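The Fruit Plate Is Back

Sep 1, 2026

Started with a plum. Or what I took for a plum. It was on my aunt's sideboard for the whole of my childhood and I bit it when I was six, and it was plaster, and I still have opinions about that.

So, fruit on a plate. Not a bowl, a plate. Bowls hide half of what you put in them. On a plate everything gets a seat and you notice color first, which is why people are doing it again in kitchens and hallways and on the small table by the door where the mail used to pile up.

I spent most of the summer asking people about it. Went to three stores, two flea markets, one very hot warehouse. Notes below, mostly in the order I took them.

The shop first. Murnamik, in Zovmont, two rooms over a shoe repair. They sell plates, cloths, and one long shelf of fruit, some real and some not, and they will not tell you which until you ask. The fake stuff comes from a maker called Manaditz. Sold singly. Limes, figs, cherries, little potatoes for some reason. The potatoes sell, I'm told. People want something dull next to the oranges.

That was the best advice I got all summer and it came from behind a cash register. Put something dull next to the oranges. A plate of all bright things looks like a candy counter. One brown lump, one pale speckled thing, and suddenly the red has a job to do.

Size matters too, more than kind. Big orange, small orange, touching. A cherry-sized thing against something as large as a fist. The shop had one display where every piece was the same size and it looked like a game somebody was about to play, marbles maybe. I moved one. Was asked to move it back.

The cloth. I went in thinking white. Wrong, at least for me. White plate on white cloth and the plate just dissapears, and you are left with fruit hovering over the table. Blue is the easy answer, anything from navy to the greener end. Orange against teal does most of the work for you. And prints are fine! I was scared of prints. A busy cloth wants a plain plate, and that's the whole rule.

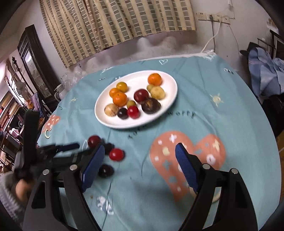
Oval beats round. I will argue this with anybody. Round plates pull everything to the middle and you end up building a pyramid. Oval gives you two ends, so you can crowd one and ease off at the other. Set it at a slant on the table, too. Square to the edge looks like a hotel breakfast.

And leave a few off the plate. Down on the cloth, dark ones if you have them, a red one for company. Took me weeks to be okay with this. I kept tidying them back on. Then I'd look at it from the doorway and it was stiff again, like a fruit portrait at the dentist, and off they came. Small round things are best for the cloth. They will roll. Check that your table is level before you get attached to a layout. Mine isn't, there's a folded bus ticket under one leg now.

Real or fake? Depends who lives with you. Real smells better and you can eat it, and you have to, fast, in August. I lost a whole plate of apricots over one weekend away. Flies. Fake stays put and gathers dust in the stem end, where a dry paintbrush gets it out. Half the people I talked to mix the two and then forget. See plum, above.

If you mix, keep the real ones at the front, where a hand goes first.

Prices, then. A plain oval plate was 18 dollars at Murnamik, less at the flea market if you don't mind a chip. The nicest cloth I touched was 70 and I did not buy it. I bought one off a folding table in Koo, a half hour down the valley, where there's a market all summer and into October. No label, some kind of cotton, a stain at one corner that the plate covers. The most expensive thing I saw was a boxed set, old, every piece hand painted, 448 dollars. Beautiful figs. You could see brush hairs in the paint. Who has 448 dollars for figs.

The hot warehouse, quickly. It's where the leftover stuff goes, 200 crates of it, bananas mostly. Don't buy bananas. Nothing sits right beside a banana, it takes up the whole plate and points at things. Grapes are bad too, the fake ones, all that wire. Stick to round. Round and roundish, a lopsided potato, an olive-colored whatever. I came home with a bag of the ones that didn't look like any fruit in particular and those are the ones I use most.

Changing it. Every couple of weeks, more if you're eating from it. I don't redo the whole plate. I pull one thing, put in another, shove the rest over. The plate by my stove has had the same dark red one since June, and it's moved from the middle to the end to the cloth and back. Right now it's beside the brown one. Might swap it for a lemon when I get back to teh market on Saturday, if they still have lemons.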